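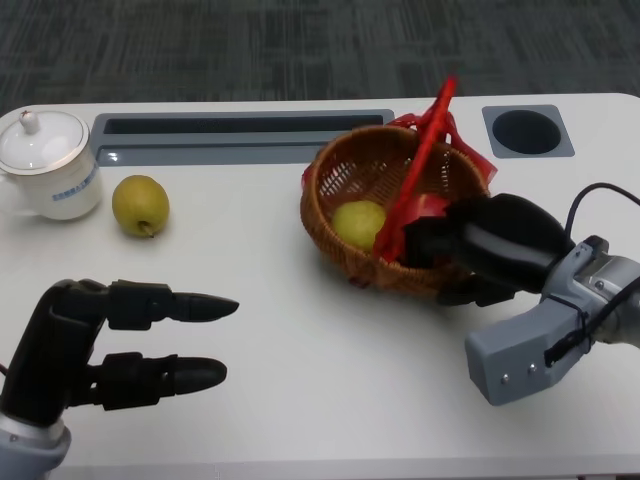
A robot hand holds the rim of a basket. One pear is in the basket and one is on the table.

Home Topics Robots Animals Space For Teachers
Search this site Type a word Go

Rules for Robots That Pick Up Fruit

Do you have rules in your kitchen? Maybe you must wash your hands, or carry scissors with the points down. Robots which work with their hands need rules too. A robot does not feel shy or sorry, so people have to think about the rules before the robot starts to move.

At the Ollance robot school, the rules are on a list of 13 lines. Robots do not read the list. The people who teach them read it every morning. We will look at a few of the lines.

Soft things are soft

A pear gets a brown spot if you press it too hard. People get hurt even more easily than pears! For this reason each robot has a limit on how strongly it may squeeze. The teachers choose the limit for the softest thing on the table. If there is a pear next to a mug, they choose it for the pear.

Slow near people

When a person comes closer than 3 steps, the robot must go slowly or stop. It has to stop also when it is in the middle of its job. The fruit can wait.

A big stop button

Every robot needs a stop button that is easy to find. It is usually red, and everybody in the room is allowed to press it. You do not need to ask first. The teachers at Ollance test the button before work, and then they wait 60 seconds before they turn the robot on again.

Keep the fingers clean

Fruit is food. Fingers that touched oil or dust should not touch an apple that somebody will eat. Robot fingers often have small lines on them for a better hold, and dirt likes to hide there. They are cleaned with a soft brush.

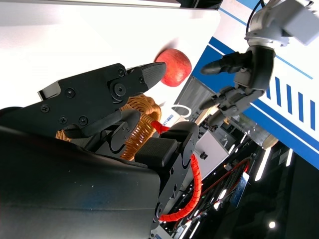
Write it down

If a robot drops something, the teachers write it in a notebook. They write also what was dropped and how fast the arm was moving. The Ollance notebook had 357 notes in October. This is not a bad thing. Reading the notes helps people to make the rules better.

Try it at home

Put a basket and two pieces of fruit on a table. Ask a friend to be the robot, and write three rules for your friend to follow.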